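Filed under: Bench notes, Filtration

The 0.2 micron question came up again last month, so I am writing down what we do now and will point people to this post.

We run a small water lab. Most of what comes in is well water and process rinse water from two plants, Perkanura and the older Standetti site. Everything that goes on the ion chromatograph gets filtered first. For years we used whatever disc filters were cheapest and rinsed them with a little sample before collecting. That was fine until we started reporting lower chloride and nitrate numbers than we used to, and the blanks began to matter.

In August I ran 94 filter blanks across 4 lots. Same deionized water, same syringes, same vials, same operator (me). Two of the lots were clean from the first push. The other two gave a chloride peak in the first couple of milliliters that dropped away once more water had gone through. None of it was large. It was large enough to matter at our reporting limit, and it explained a few odd results that I had been blaming on the vials.

So the rule is now a 5 mL flush to waste with deionized water, then 2 mL of sample to waste, then collect. It uses more sample and it is slower. With a full tray it adds a good part of an hour, and my thumb notices. I looked at a vacuum manifold from Yáñez and decided against it for now. It would be one more thing to keep clean, and our trays are rarely full two days running.

Membrane choice is a separate matter. Nylon is fine for most of our water but I don't use it for anything going to organics. PES is what I reach for on the Perkanura rinse samples, which have a lot of fine solids and plug nylon quickly. A glass fiber prefilter helps with those too. If you find yourself leaning on the plunger, stop and change the filter - a burst membrane looks just like a good one from outside, and you will only find out when the column pressure climbs.

We buy through Zorumgate, and the last order was 242 units, all one lot because I asked for it. I recommend asking. They will usually do it if you order by phone and put the lot request on the purchase order as well. I write the lot number in the run log and keep a few filters back from each lot in a labeled bag, in case a result gets questioned later.

I still have not tested how long a flushed filter can sit before use. My guess is that it should not sit at all, so I flush and filter in one go.

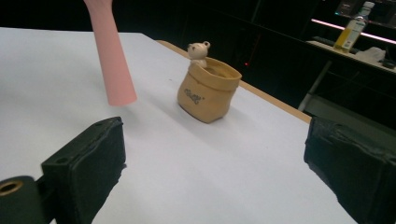
Next on the list is the same set of blanks for sulfate, and after that the syringes themselves, with and without the rubber tip on the plunger. I will put the numbers up when I have them.

Last updated: May 20, 2022

Recent posts
Cleaning autosampler vials, or not
Guard columns: when I change them
Notes on storing nitrate standards
A cheaper way to label sample bottles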